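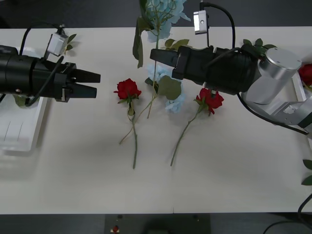

Books > Crime and Mystery > Series > Plitlow Harbor > The Last Guest at Plakine

The Last Guest at Plakine is the second novel in the Plitlow Harbor series, and it is now available in paperback from Bensaid Editions. It begins in September, when the summer visitors have left the coast and the hotel owners are counting what they have earned. An old man is found dead in the dining room of the Hotel Plakine, at a table which was laid for two persons. The inspector, whom readers know from the first book, is at first not very interested. The man was old and his heart was weak. Then she looks better at the vase in front of him. Artificial flowers, of the same sort as those scattered over the white table in the photo, with a red rose among them, were never used in this hotel. The owner is proud of her garden and would be ashamed to have such a thing in the house. Somebody has brought it from outside, and somebody has taken the real flowers away.

From this small matter the whole story grows. The inspector learns that the dead guest came to the Plakine every year for the same week, always alone, and always paid for two. The older waiters remember this very well but they do not like to talk about it. The owner says that she has never asked. In the town of Plitlow, an hour by bus along the coast, a notary has been keeping an envelope which nobody has come to collect. The inspector goes there and back so many times that the bus driver starts to give her his opinions on the case, and one of them is useful.

We have published many crime novels in which the detective is unhappy, drinks too much and cannot sleep. The inspector of Plitlow Harbor sleeps well. She has a husband who repairs boat engines, a mother who telephones at bad moments, and a superior who would like every case to be an accident. Her method is to sit with people for a long time until they become bored of being careful. Readers who want a chase with cars should know that there is no such chase in this book. There is one scene on a ferry in bad weather, near the end, which we will not describe.

It is possible to read this novel without the first one. The author repeats what is necessary in the opening chapter, and the crime in the first book is mentioned only without the name of the guilty person. But the friendship between the inspector and the harbor doctor began there, and some of their conversations will be warmer for you if you know what happened on the pier.

About the edition

The paperback has 12 long chapters and a short afterword, in which the author tells how the hotel was made up from three real ones. There is a map of the coast inside the front cover. In the hardcover this map was printed too dark and the small roads could not be seen, so it was drawn again. We also corrected a mistake in chapter 5, where the ferry left from the wrong side of the harbor. We thank the readers who wrote to us about it.

The type is a little larger than in our earlier paperbacks. The paper is cream and the spine is sewn, so that the book stays open on a table when you eat your breakfast.

The first printing is 2,000 copies. Copies ordered directly from us are sent from our storage in Pellent, normally in two working days. Orders to other countries take longer and we cannot promise a day. If your copy arrives with a damaged corner, please write to us and keep the packaging until we answer.

Publication date of the paperback: January 21, 2026
Format: paperback, sewn, with map
Series: Plitlow Harbor, book 2
Publisher: Bensaid Editions
Language: English
Also available: hardcover (few copies left), e-book

For reading groups

A sheet with questions for discussion can be requested by e-mail, free of charge. Please do not open it before you have finished the book, as the third question gives away who sat at the other side of the table. Groups which order five copies or more pay no postage.

The third novel is being written. It will take place in winter, inside the customs office of Plitlow, and we do not have a title yet.

Reader comments

I bought the hardcover last year and now the paperback for my sister. The new map is much better, I can finally find the lighthouse road. The story is slow in the middle, when they look for the bus ticket, but the last two chapters I read in one evening.
Reader in Pellent

I guessed the notary and I was wrong. Very nice book. The mother on the telephone is my favorite person in it and I hope she gets more pages next time.

Is there a large print edition planned? My father liked the first one but his eyes are not so good anymore.

Reply from Bensaid Editions: Not for the moment, we are sorry. In the e-book he can make the letters as large as he wishes, and for the next title we are asking the printer for a price.

For me the first book was stronger, because the pier was a better place for a crime than a dining room. But the scene where the hotel owner walks through her garden with the inspector and names all the plants, and leaves out one, is very well done. Four stars.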